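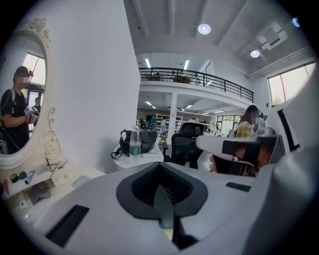 Ornate white oval mirror with a carved rose motif at its top.

Lurkier Sentencing Notes

Welcome, and thanks for stopping by! Lurkier is a collection of 913 plain-language summaries of sentencing remarks from the lower courts, put together for law students, court reporters and anyone else who has tried to work out why two people convicted of much the same offence came home with very different penalties.

What you get

Each summary gives the offence, the plea, the maximum penalty, the starting point the judge settled on and whatever was added or taken off along the way (early pleas, time on remand, prior record and so on). Most run to roughly 1000 characters, a few go a fair bit longer — fraud matters especially, I'm afraid.

Names of accused people and victims have been removed. Please don't try to put them back.

Known gaps

Youth matters aren't included. Appeals are patchy before August, when we changed over to the Jusico export, and 80 of the older summaries have no plea recorded.

Licence and contact

Free for study and non-commercial use. Corrections are very welcome and go to Christos Kourkoulas, who looks after the Lindum branch of the files.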